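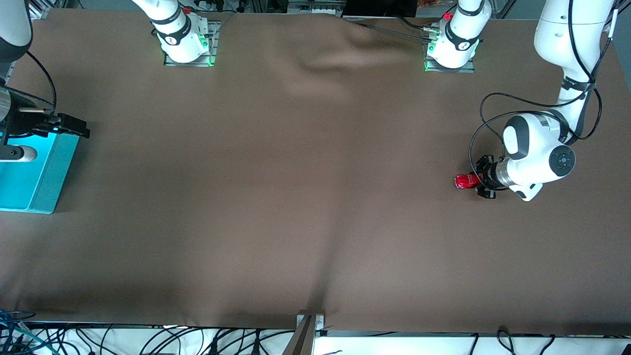
茶色の布を敷いた台の上で動く双腕セル。写真右のグリッパーが赤い小物をつまんでいる。ロボットから見ると、こちらが左腕になる。

布を替える日 ドラルナモウの双腕セル、保守の一日

布は前の晩に洗っておく。新品を買ってきた場合も同じで、一度水を通してから干し、アイロンをかけずに筒へ巻いておく。折ってたたむと、折り目が十字に残る。その十字が腕の作業範囲の真ん中に来ると、小さな物は折り目の上でわずかに傾き、つかむときの高さが変わる。

「最初の年はアイロンをかけていました。かけると布が伸びるんです。伸びた布は、台に留めてから一週間くらいで戻ろうとして、今度は斜めに皺が寄る」

イザティ・シナガは筒から布を引き出しながら話した。ドラルナモウの町外れにある保守会社フェマトルムで、双腕セルの担当になって三年目になる。この日の仕事は、グレストウと呼ばれているセルの布替えと、それに合わせて行う定期の点検だった。グレストウは客先に納めた機械ではない。フェマトルムが自社に置いて、物をつかんで移す作業の手順を作ったり、客先で起きた不具合を再現したりするのに使っている。だから止めても怒る人はいないが、止めたままにしておくと別の誰かの予定が遅れる。布替えの日はいつも朝から始め、夕方には戻すことになっている。

セルの構成は単純だ。大きな台があり、台の縁に金属の取付板がボルトで固定され、その板に腕が載っている。腕は2本。先端には、指が平行に開閉する黒いグリッパーが付く。台の奥にはアルミの枠と機材があり、モニターも奥に置いてある。台の上は布で覆う。

右と左

初めてこの部屋に入った人は、たいてい左右を間違える。グレストウの腕は、ロボットの側から見て右腕、左腕と呼ぶ。台の手前に立つ人間から見ると逆になる。手前に立って「右を上げて」と言えば、上がるのは自分の左側にある腕である。

点検表の書き方も、ずいぶん前にこれで揉めた。人間から見た左右で書く人と、ロボットから見た左右で書く人が混じり、締め直したはずのボルトが次の月にも「要確認」と書かれていた。いまは点検表の一番上に「左右はロボット基準」と印刷してある。それでも声に出すときは「右腕、窓側」「左腕、扉側」と、部屋の方角を足して言う。

「窓側と言えば間違えない。ただ、セルを別の部屋に移したら全部言い直しですけどね」

そう言ったのは、取付板の面倒をみているマルセリーノ・リョレンテである。もとは工作機械の据え付けをしていた人で、腕そのものにはあまり興味がない。腕が載っている板と、板が載っている台、台が載っている床の話になると長い。

台の高さを出す

朝の最初の作業は、電源を落とす前に済ませる。両方の腕を決まった姿勢に動かし、グリッパーの先に細い棒をつかませて、台の決まった点へ下ろす。棒の先と台の隙間に薄いゲージを差し、入るか入らないかを見る。点は台の四隅と中央にとってある。布が敷いてあるうちに一度測り、布を剥がしてからもう一度測る。両方の差が布の厚みのはずで、そうならない点があれば、そこに何かがある。

この日は中央の奥、腕の付け根に挟まれた辺りで数字が合わなかった。布がそこだけ浮いている。シナガは指で押し、離した。押した場所はいったん沈み、また緩やかに盛り上がった。

「ここはいつもです。左右の板の間で布の逃げ場がなくて」

取付板は台の縁から内側へ少し張り出している。布は板のところで切り欠きを作り、板を避けて奥へ通す。切り欠きをきつく切れば皺は減るが、板の角に布が引っかかって毛羽が出る。緩く切れば、余りが真ん中に集まって山になる。フェマトルムでは緩く切るほうを選んでいる。山のある場所には物を置かない決まりにしておけばよい、という判断だ。毛羽のほうは決まりでは防げない。グリッパーの指の隙間に入ると、閉じたときの幅がわずかに狂う。

測り終えると、腕を高い位置へ逃がしてから止める。付け根の上にある赤いボタンを、右腕、左腕の順に押す。順番に技術上の意味はない。点検表がその順に書いてあるので、その順に押す。

ボルトの話

布を剥がすと、台の地の面が出る。リョレンテは膝をついて、取付板のボルトを端から見ていった。締まっているかどうかを調べる前に、頭に引いた線を見る。ボルトの頭から板にかけて、塗料の細い線が一本引いてあり、緩めば線が食い違う。

「回して確かめると、確かめた分だけ回ってしまう。だからまず見る」

線が合っていれば触らない。合っていなければトルクレンチを当て、値を記録してから規定まで締め、古い線を拭き取って引き直す。この日は左腕の板で一本だけ、線が髪の毛ほどずれていた。レンチの読みは規定の46ニュートンメートルにわずかに足りなかった。

一本だけ緩むのには心当たりがあるらしい。左腕は、手順作りで台の端まで伸ばして使うことが多い。腕を遠くへ伸ばした姿勢で止めたり動かしたりを繰り返すと、付け根には横へ倒そうとする力がかかる。荷は軽くても、腕そのものの重さがある。板の手前側のボルトは引っ張られ、奥側は押さえつけられる。緩んでいたのは手前側だった。

リョレンテは線を引き直し、点検表に「左腕(扉側)手前」と書いた。それから板そのものにダイヤルゲージを当て、傾きを測った。この板はモレッリという小さな金属加工所が作ったもので、最初に届いた品は平らではなかった。腕を載せて締めると板が腕の台座の形に倣い、緩めると戻る。測るたびに違う数字が出た。二度目に届いた板は厚みを増してあり、それ以来替えていない。

「モレッリの人は、最初の図面どおりに作ったと言いました。そのとおりだった。図面の厚みが足りなかったんです。描いたのは私です」

ケーブルは下へ落とす

台の下には黒いケーブルが溜まっている。片隅には青いケーブルの束もある。きれいに束ねたほうが見栄えはよいし、見学に来た人にもよく言われる。束ねていない理由を聞くと、アレティ・ヴェルヴェリディスは台の脇から出ている一本を持ち上げた。電装の担当で、フェマトルムに来る前は舞台照明の配線をしていた。

「これは腕に沿って上まで行っているケーブルです。腕が動けば引っ張られて、戻れば緩む。下で固く束ねると、引っ張られた分がどこにも逃げなくて、コネクターの根元に来ます」

固定して動かない線はまとめ、動く線は遊びを残して床へ落とす。それが彼女の分け方である。床に落ちた遊びは見た目にはただの絡まりだが、端から指でたどると、どれも途中で止まらずに抜ける。抜けない線が出てきたら、そのときは絡まりをほどく。

手首の周りを通る線は、もっと手がかかる。腕の上のほうから下りてきて、手首の脇を輪になって回り、グリッパーへ入る。輪が小さければ手首をひねったときに突っ張る。大きければ垂れて布に触る。布に触ると、つかもうとしている物を線が押してしまうことがある。以前、つかむ直前に物が必ず右へ少し動くという不具合が出て、画像の処理を疑って二日つぶした。動かしていたのは線だった。

ヴェルヴェリディスは左腕の手首を手でゆっくり回し、端まで行ったところで輪の余りを見た。それから反対の端まで回した。輪は面ファスナーの帯で留めてあり、帯の位置には白い油性ペンで印がつけてある。印から指一本分ずれていたので戻した。帯は消耗品で、毛が寝てくると滑る。この日は左腕の帯だけを新しくした。右腕の帯はまだ使えると言って、替えなかった。

線の被覆も見る。見るというより、乾いた手でしごく。傷があると指に引っかかる。黒い被覆の上の浅い傷は、明るい部屋でも目では見つけにくい。付け根の近くで一箇所、彼女の手が止まり、爪で二度なぞってから進んだ。粘着剤の残りだったという。アルコールで拭いて終わりにした。

指先

昼を過ぎてから、グリッパーを開けた。担当はラヴィンダー・ケネディで、彼は自分の机から綿棒の箱と、歯科で使うような小さな鏡を持ってきた。

指の内側には滑り止めの当てものが貼ってある。新しいうちは表面が均一で、つかんだ物の重さをそのまま受ける。使い込むと、よくつかむ位置だけが磨かれて光ってくる。光った部分は滑る。滑るとつかむ力を上げたくなるが、力を上げると今度は柔らかい物が潰れるし、当てものの減りも早くなる。

グレストウで使う物は決まっている。箱に入れたり出したりする小さな部品や、玩具のような小物が多い。客先で扱う品を持ち込めないときに、大きさと滑りやすさの近い物を町で探してくる。角の丸い、つるつるした物がいちばん難しいとケネディは言う。つまむ場所が少しでも端に寄ると、閉じる力で逃げていく。

「人間は逃げそうになったら持ち直す。この機械も持ち直しはできますが、持ち直す前の一回目がどれだけずれたかを私は見たい。うまくなると、ずれが隠れるので」

彼は指を全開にして隙間を測り、閉じて測り、また開いた。開閉を繰り返す間、ほかの三人は黙っていた。音を聞くためである。噛んだ毛羽があると、閉じ終わる寸前に乾いた音がする。右腕では何もなかった。左腕は三度目に小さく鳴った。鏡を差し込み、綿棒で奥を拭うと、茶色の繊維が短く一本ついてきた。布の色である。

当てものは左腕の両指とも貼り替えた。片方だけ替えると厚みが揃わず、つかむ中心がずれる。剥がした古いほうは捨てずに、日付を書いた封筒へ入れて引き出しにしまう。引き出しにはそうした封筒が並んでいて、古い封筒の当てものほど光った部分が指の先端に寄っている。新しくなるにつれて、光る場所は中ほどへ移ってくる。つかみ方の手順が変わった跡で、ケネディは手順書の改訂履歴よりこちらのほうがわかりやすいと言う。

記録のない冬

グレストウには、記録の残っていない時期がある。組み上がって最初の2月のことで、当時は点検表そのものがなかった。腕の精度が朝と夕方で違うという話が出て、関わった全員が別々のことを疑い、別々の場所を調整した。誰がどこを触ったか、今となってはわからない。

責任者のリザル・ゴビンダサミは、その時期のことを尋ねると少し考えてから答えた。

「原因は暖房でした。台の脚の片側に温風が当たっていた。暖房の向きを変えたら直りました。ただ、直ったときには、みんなが調整した分だけ別のところが狂っていた。元に戻すほうに時間がかかりました」

元に戻すのに47日かかったという。ゴビンダサミはその日数を、壁の予定表の裏に書いて残してある。点検表はそのあとで作った。初めは一枚だったが、項目を足していくうちに増え、一時は122項目になった。項目が多すぎて、朝から始めても布を敷き直すところまで行かない。そこで一年かけて削った。削る基準は、その項目で異常が見つかったことがあるかどうか、見つからなくても見落としたときに腕か人が傷つくかどうか、である。どちらでもない項目は消した。

消した項目の一つに、台の手前の縁を挟んでいる金具の清掃がある。消してから半年後、金具の内側に布の糸屑が詰まり、締めても布が滑るようになった。いまは項目に戻っている。

布を敷く

夕方近く、布の作業に戻った。シナガとリョレンテが両端を持ち、奥から手前へ下ろす。先に奥を決める。切り欠きを取付板に合わせ、付け根の周りに布が当たらないことを確かめてから、手前へ少しずつ送る。手前の縁まで来たら、金具で挟む。

引っ張りすぎない、というのが唯一の指示だった。引けば皺は消える。消えた皺は腕が動くうちに別の形で出てくる。手前の中央に向かって斜めに薄い筋が走るくらいがちょうどよい、とシナガは言う。筋の出方を見れば、どちらの端を引きすぎたかがわかる。この日は窓側に筋が寄っていたので、窓側を指二本分ほど送り返した。

布の色を茶色にしたのは、白だと照明の反射が強く、黒だと影が見えなくなったからだそうだ。灰色も試した。灰色は悪くなかったが、腕の継ぎ目の色と近く、カメラの画像で指先の位置を確かめるときに見分けにくかった。茶色に決めたあとも、町の生地店で同じ色が続けて手に入るとは限らず、三反まとめて買って棚に置いてある。表面が滑らかな生地を選ぶ。織りの粗い布は物が滑らずに扱いやすい代わり、毛羽が多い。

布を敷き終えると、青緑色の箱を窓側の端に戻す。位置は台の縁に貼った小さな目印で決める。箱の高さも測る。箱は安いもので、何度か指先が当たると上の面がへこむ。へこんだ箱をそのまま使っていた時期があり、そこで作った手順を客先に持っていったら、新しい箱の縁に指が当たって止まった。

電源を入れる

電源を入れる前に、全員が台から離れる。ゴビンダサミが台の周りを一周し、工具が残っていないか見る。レンチと鏡と、綿棒の箱。箱は台の奥の枠の上に置いたままだった。ケネディが取りに行き、ゴビンダサミは最初からもう一周した。一つ見つかったら一周し直すのが、このセルの決まりである。

赤いボタンを戻し、電源を入れると、取付板の脇に緑のランプが点いた。左右とも点いたのを声に出して確認し、右腕からゆっくり動かす。最初の動きは必ず上向きにする。下にはいま敷いたばかりの布がある。

朝と同じ姿勢をとらせ、同じ棒をつかませ、同じ点へ下ろす。四隅は合った。中央も合った。奥の山はやはり残っていて、点検表には「例のとおり」とだけ書かれた。左腕の手前側の点は、朝より小さいほうへ動いていた。ボルトを一本締めた分だと、リョレンテは言った。

棒で合ったあとは、物で合わせる。シナガが小物を台の扉側に置き、左腕がそれをつまみ上げて、布のすぐ上で止まる。止めたまま待つ。貼り替えたばかりの当てものは、最初のうち少し厚く、つかんだ物がごくゆっくり下がることがある。待つ間に、右腕は箱の上へ行き、指先を横向きにして縁の高さを探る。両方の腕が近づく動きは、その日の最後に、速度を落として試す。

左腕が一度だけ、下ろす途中で止まった。画面に出た表示をヴェルヴェリディスが読み、手首の輪に目をやった。新しい帯が硬く、輪が昔の形に落ち着いていなかった。彼女は腕を止めさせ、帯を少し緩めて、印の位置で留め直した。二度目は最後まで下りた。

続けてほぼ一時間、同じ動作を繰り返させた。その間にケネディは当てものの封筒に日付を書き、シナガは剥がした古い布を広げて、擦れた場所にチャコで丸をつけていた。丸は箱の前に多く、中央には少ない。古い布は洗って、よい部分を小さく切り、部品を並べるときの下敷きにする。擦れた部分だけは取っておく。次に手順を変えるとき、腕がどこで布に触れていたかを見るためである。

一時間のあと、棒の測定をもう一度行った。数字は動かなかった。ゴビンダサミが点検表の下に名前を書き、全員が順に署名した。署名の上の欄には2019年8月21日とある。次の布替えの欄は空けてあり、擦れ方を見てから決めるという。リョレンテだけは、左腕の手前のボルトを来週また見ると言って、自分の手帳に書いていた。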